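Hetirport Tabletop Collection: Desk Items

Overview

The Desk Items set covers the handling of everyday objects at a shared white table. The objects are those found on most office desks, chiefly cups and a computer mouse. The set holds 1,596 clips, arranged in 55 sessions.

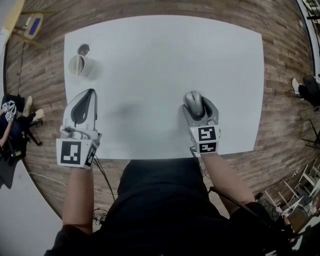 Each session has its own folder, which contains the clips and a short text file listing the objects used. Folder names follow the Grendimska scheme – site, table, session number – and should not be changed, as the index refers to them directly.

Activities

Clips are sorted under seven activity labels, among them "pick up," "set down," "move aside," and "turn upright." A clip carries one label only. Where two actions overlap, the label is that of the action completed first.
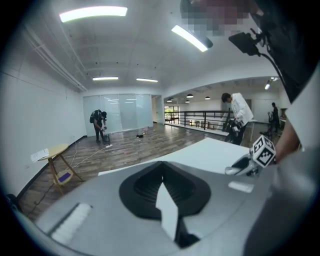 Labels were entered by one annotator and reviewed by a second. Disagreements were referred to Esperanza Valcárcel, whose decision is recorded in the notes column of the index.

Objects

Objects are named by their common use and not by maker. A mug and a cup share the entry "cup"; a mouse is entered as "mouse," with or without a cord.
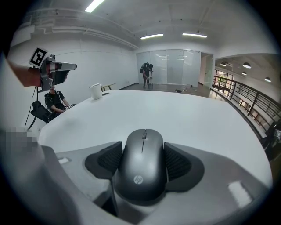 Computer mouse with "hp" logo, held upright; white cup near the far edge of the table.

Object positions were left to the participants. Users who need fixed starting positions should consult the Honkanen subset, which is distributed separately.
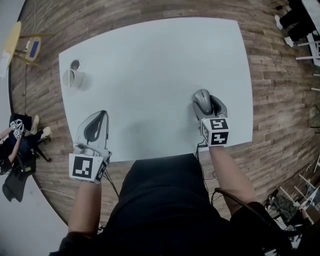
Known limitations

Lighting is indoor only. Clips longer than 60 seconds have been divided, and the parts are numbered in sequence.

Maintenance

Corrections may be sent to Mohsin Bukhari. The next revision is planned for September.

Last updated: Jun 1, 2025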